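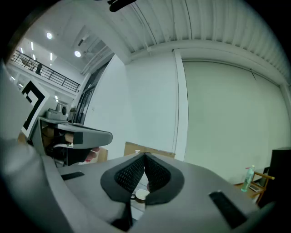

The budget sheet had one empty line left, and I had been looking at it since breakfast.

We had 922 to spend before the end of the month. In Skoltia this is how it goes: what you do not spend, you did not need, and next year you will receive less. My manager explained this to me on my first day, with great patience, as one explains the rain.

The offer from Grundholm was for a second arm, used, with 18 months of warranty. The offer from Hrytsenko was for finger pads, straps and cables, 27 sets of them, and a drawer to keep them in. The arm was much more beautiful. It had its own brochure.

"With the arm we could show something to visitors," said my manager.

"And who will teach it?" I asked.

He did not answer at once. He looked toward the sink.

My colleague was there with the bowl, as she had been in August, when I came from Vernley and knew only the words for bolts and invoices. She put cubes on her hands the way other people put on rings. The plan asked for 200 good recordings of kitchen work, and the plan was written by somebody who had never washed a bowl with a cable hanging from the wrist. 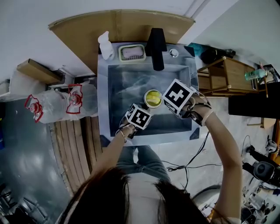
At the sink, with a marker cube on each hand.

"What do you need?" I asked her. It was a simple question, but I had practiced it.

"A strap that does not turn," she said. "And a hook for the cables. I step on them."

"Nothing else?"

She thought about it. "A mat for the floor. It is concrete, you know, by the pallet. In the evening I feel it in my knees."

I wrote these things on the back of the Grundholm brochure, because it was good thick paper. Strap. Hook. Mat. They looked very small beside the photograph of the arm.

When I came back to my desk, my manager was standing there with his coat already on. He read my list twice.

"The mat is not equipment," he said. "The mat is furniture. It is a different line."

"Then we have two empty lines," I said.

He sighed, took my pen and moved the number himself - first in one column, then in the other. After that he asked what color the mat would be, and I went to ask her.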